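July 22, 2019

# We sold the second car and I can't stop talking about it

My sister-in-law has asked me to please put all of this in one place so that I'll quit telling her about it over the phone. Fair enough! So this is the long version, and you can skip it if you've already cornered me (or been cornered by me) at school pickup.

We sold the wagon in May. It went to a very nice college kid who is going to drive it to Oregon, and the kids and I stood in the driveway and waved at it like it was a cruise ship. Then I went inside and felt a little sick, and then I went back out and looked at the bike.

The bike is a Presteck. It's a longtail, with the stretched-out back end where two kids can sit one behind the other, and a motor that helps when you pedal. Ours is orange and secondhand, and it was owned by a piano teacher named Imelda Ocampo, who had taken such good care of it that I felt I should be interviewed before I was allowed to have it. She sort of did interview me. She wanted to know where I'd be parking it at night.

I'd been thinking about this for a long time before we did anything. I read a lot about the climate, mostly late at night, and for years that reading did nothing except make me sleep badly. I'd finish some enormous article about ice and then get up in the morning and drive my kids eleven blocks to school with the heat on. I knew it was silly. I also had a preschooler who put her shoes on the wrong feet every single morning, and we were late, and the car was right there.

What changed my mind was Gaétan Friesen from two streets over, riding up Zitlow Hill in the rain with a cello on his bike. I was at the stop sign with the wipers going. He was laughing at something, by himself, with water running off his hat. I went home and told my husband I wanted to be laughing on a hill with a cello, and my husband (who is a patient man) said we don't own a cello.

## The money part

I'm putting this up high because it's what everyone asks me first. Between the loan, the insurance and the gas, the wagon was costing us more than I had ever let myself add up. The insurance was the shock. Dropping to one car saved us $245 a month before we'd bought any less gas at all, and I had to sit on the stairs for a minute with the phone in my hand.

The bike wasn't cheap, even used. I'm not going to pretend it was. We also spent $300 on things to go with it: a good lock, lights, a rain cover for the kids that looks like a covered wagon, and new helmets. I'd been told to budget for that and I hadn't. If you're thinking about this, please budget for it!

And we kept one car. I want to be really clear on that, for the people who have written to me as though I'd moved into a yurt. My husband's job is out past the quarry and there is no bus. We go see my mother. We have one car and we use it, and some weeks we use it plenty.

## What it's like with kids

So much better than I'd hoped. In the car the kids were behind me, strapped in, looking at the back of a headrest, and most of what I said to them was "what?" and "in a minute." On the bike they're right there, close enough that my son can put his forehead on my back when he's tired, and we talk the whole way. We know the dogs now. We know which yard has the gate that bangs. My daughter has opinions about people's tomatoes.

They do still fight. They fight about who gets the front spot, and when they fight the whole back end of the bike wobbles in a way that really gets your attention. I wrote up a chart. The chart lasted a week, and now we just switch at the library.

We leave the house earlier than we used to, and I honestly can't explain why that's easier, but it is. Maybe it's that nobody wants to miss it. The shoes are still on the wrong feet.

Rain is fine. I'd been dreading rain more than anything and the kids adore it, because of the wagon cover. They zip themselves in and it fogs up and they sing. I'm the one who gets soaked. Wind is worse than rain, a lot worse, and I haven't done ice yet, so ask me again in winter and I may be much less cheerful.

Snacks have become a whole department of my life. Everybody's hungrier, me most of all, and I've started keeping something in the left pannier at all times.

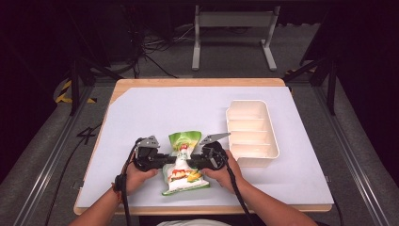 Snack bag on the table.

I do wish I could find more of the things they like without all the packaging. We've got the bulk bins at the co-op for pretzels and dried apple, and I bake when I have the energy, and the rest of the time we eat out of bags like everybody else. I'm choosing to be happy about the bike and let that one go for now.

## Things I got wrong

I thought I'd need to be in shape. You don't! The motor does as much as you ask it to. On the first day I had it turned all the way up and I went past a man in full racing gear on the steep part of Zitlow Hill, with two children and a watermelon, and I called out "sorry!" as I went by. I've since learned to use the lower settings on the flat, and my legs have come along nicely.

I thought drivers would be awful. A few are. Mostly they give us a ton of room, more than they ever gave me when I rode alone, and I think it's because the kids wave. I did change our route. The way I'd drive to school goes along the river road and I wouldn't take it on a bike for any money. Gaétan showed me a back way through the cemetery and behind the fire station. It's longer and prettier, and there's a heron some mornings.

I thought I could fix things myself. I had a flat on the back tire at the worst spot, right at the bottom of the hill, and I got the wheel off and then sat there looking at it. You can't flip one of these upside down the way you would a regular bike (I tried). I walked it to Flimomow, which is the little repair shop behind the old feed store, and Elvia Chávez had it patched before the kids had finished their juice. She also told me my tires were much too soft, and that I should check them a whole lot more often than I was, which had been never. She runs a basic class in the evenings. I've signed up for the next one, and I'm bringing Gaétan, who I have discovered can't change a flat either.

And I thought I'd lose the big grocery run. I didn't, though I've had to learn how to pack. Heavy stuff low and toward the front, eggs in my backpack. On kid-free days I can get a week of food on it, and one time I got a week of food plus a floor lamp, and I was so proud of that lamp I rode home past Lorna Agbayani's house just so she'd see it. She did see it. She texted me a picture of a lamp.

## Does it matter, though

This is the question I get from the other direction, from the friends who read the same articles I do. One family, one bike, who cares, it's all power plants and shipping. My brother-in-law Eduardo Brandão makes this argument to me over dinner with great enjoyment, and he's got numbers, and I don't think he's wrong about the numbers.

I've ridden over 400 miles since we sold the car. I know what that is next to a container ship. It's nothing. But I used to lie there at night feeling like the only thing I had to offer the future was dread, and I don't do that as much anymore. I go to the city meetings now about the bike lane on Court Street. I'd never gone to one before, and it was riding down Court Street with my kids on the back that got me out the door. If the lane goes in, lots of other people can use it. That seems worth some evenings on a folding chair.

I'm also just having a great time, and I don't see why I have to leave that out. So much of what I read about living with less carbon sounds like being sent to your room. I've got the wind in my face and a kid behind me yelling "heron!" I'd do it if the planet were perfectly fine.

Last Saturday-type errand, for the record (we went in the morning, so it was still cool): library, hardware store for a hinge, then lunch at Phí, where they now let us lock up to the railing by the kitchen door. The cook came out to look at the bike. He asked how fast it goes and my son told him a hundred.

## If you're nearby and curious

Come borrow it! I mean that. Several of you have asked, and I'd love for you to take it around the block, with or without your own kids on the back. Start without. Go to the church parking lot and do some slow circles first, because the slow part is the hard part, and starting on a hill is harder than that. Text me the day before so I can charge the battery.

I still have the roof rack from the wagon in the garage, too, if anybody wants it. It's missing one of the end caps. Free, but you have to come get it, and yes, you'll need a car.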